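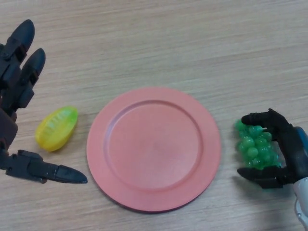

*Right hand on the grapes, left hand open by the yellow fruit*

## Right hand grip drifts after warm-up, left is fine

I look after a two-handed bench cell at the Clesbridge workshop. Both hands were homed in December with the Prasum hand tool. For the first 20 minutes the right thumb closes where I expect it. After that it closes nearly 3 mm too far out, and light plastic pieces slip when the arm lifts. The left hand runs the same routine and doesn't do it.

I've re-homed the right hand twice and cleaned the fingertips with alcohol. Is this a tendon problem or a calibration problem? 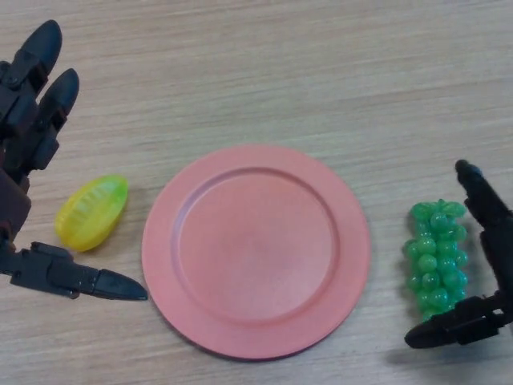
*Same layout, right upper finger and thumb either side of the grapes*

### Answer 1 (accepted)

Check the thumb tendon tension before you touch calibration again. If you homed the hand cold with a slack tendon, the zero is wrong once things settle.

1. Power off the hand and let it cool for 10 minutes.
2. Take the cover off the wrist and find the thumb tensioner.
3. Tighten a quarter turn, then bend the thumb by hand to 90 degrees and let go. It should come back without a dead spot.
4. Run the warm-up routine, then home it warm.

Do the left hand the same way so both zeros are taken at the same temperature. Check the small joint screws while you're in there.

### Answer 2

Could be the cable. Ours had a bad connector at the wrist and we swapped it for a Stöckli one.

### Answer 3

Agree with the first answer. One addition: Castano spare tendons stretch in the first few days, so if yours was replaced recently, plan on tensioning it again after a week. I don't think cleaning the tips will change anything here.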